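Support > Rights and Licensing > Tickets > Closed

Tattoo artwork on player model blocked at export

Reading time: 2 minutes

Opened 2024-03-04 by Eulalia Sepúlveda, Pacheco build team.

The Fendulen export stops at the rights check. Error: "artwork owner missing" on the left forearm layer of one player model. The player signed a likeness release in December, and it is attached to the asset record. Re-running the export gives the same error.

Reply, Huguette Rey: The release covers face, body and name. It does not license the drawing. Copyright in the design stays with the tattooist unless assigned in writing, so the check needs a second document in the artwork field.

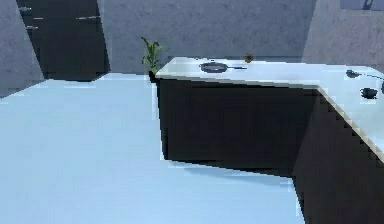

Checked the other models in the same build. Of 11 with visible tattoos, nine have a signed artist licence and two do not. The second is a shoulder piece by the Prustley studio – licence sent, not returned.

Workaround: set both layers to hidden and export. Tested, no errors.

Fix: Prustley licence received and attached, shoulder layer restored. Forearm layer stays hidden until the artist is traced. Ticket closed.

Related tickets
Lanel import drops licence expiry date
Mural visible in stadium background
Artist credit missing from end titles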